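Skov 40 Floor Cord Cover
Low-profile cover for power and data cords crossing hard indoor floors. Made by Rirel.

The Skov 40 is a one-piece flexible strip with a split base. Cords press in from below, so plugs do not need to be removed. Each strip is 48 inches long and can be trimmed with a utility knife.
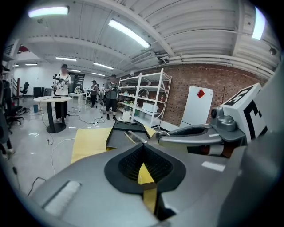

Strips are sold singly or in packs of 3. The channel takes cords of mixed thickness, provided they lie flat and do not cross inside the strip. Thin white and black cables left to snake over a polished gray floor are the usual case – straighten them before fitting. Do not coil extra length under the cover.

Fitting
1. Sweep the floor and wipe it with a damp cloth. Let it dry.
2. Lay the cords in a straight line along the shortest safe route.
3. Open the base and press the cords into the channel. Black power cables and a white cable can share one strip if the base still closes. 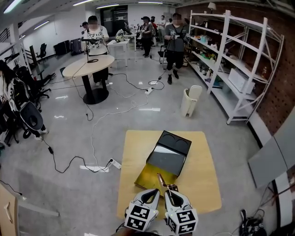
4. Turn the strip flat side down and press along its full length. Wait 30 minutes before walking on it.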